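Ivell café stands by its cup holders

8 May 2019

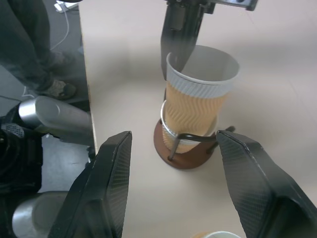
A paper cup with a ribbed sleeve in one of the wood and wire holders.

Customers at the Skalleo café in Ivell have been asked to stop walking off with the cup holders, which were brought in last month to stop them walking off with the tables.

The second part is a slight exaggeration. In April the café replaced its old tables, which had a lip round the rim, with pale ones that have no lip at all. They look very smart. They are also extremely smooth, and within days regulars were reporting that a takeaway cup, given a nudge from an elbow or a rolled-up newspaper, would set off across the top and keep going until it met somebody's lap.

Skalleo's answer was a small holder with a round brown wooden base and a dark wire frame that loops round the lower part of the cup. The cup goes in, the base stays where it is put, and the newspaper can do its worst. The café bought 50 of them from Rakari, a homeware shop on the other side of the market square, and set them out on the first morning with a handwritten card reading "Please use me".

People did. They used them for coffee, for tea, for a boiled egg on at least one occasion, and in the case of the window table, for a bunch of grape hyacinths that stayed there until the water went green. What the card did not say was "Please leave me", and by the end of the month 15 of the holders had gone home with somebody.

A new card has now gone up beside the till. It is politely worded and underlined twice.

There has been some argument over whether a paper cup needs a stand in the first place. A letter in the Nanayakkara Road residents' newsletter described the holders as "a saucer with ideas above its station" and pointed out that the café owns a full shelf of china mugs, none of which has ever been known to travel. The café replied in the next issue that most of its customers ask for paper even when they are staying in, so that they can leave in a hurry, and then sit there for an hour and a half.

Others have taken against the lean. A paper cup does not always sit dead upright in its wire, and some drinkers find they cannot relax next to a coffee that is tilting at them. The café's advice is to push down gently and give the cup a quarter turn. Its further advice, if that fails, is to drink some of it.

The sleeves have had a warmer reception. The corrugated ones in orange-tan, with a zigzag ripple pressed into them, came in at the same time as the holders and have so far attracted no letters. One reader did ask whether they could be saved up and used for raising sweet peas. The café sees no reason why not and has put a box by the door for clean ones, which anyone with a greenhouse may help themselves to. There were 300 in it at the last emptying, so the sweet peas of Ivell should want for nothing.

Rakari, meanwhile, says it has had a good few weeks. It sold the café its holders at a discount and has since been selling the same model at full price to people who tried one over the road and preferred to come by theirs honestly. A larger version, with room for 4 cups, is on order for the summer. The café has asked to see how heavy it is before making up its mind.

Anyone who finds a holder on the draining board and cannot account for it may return it to the counter during opening hours. No questions will be asked, although the staff reserve the right to look.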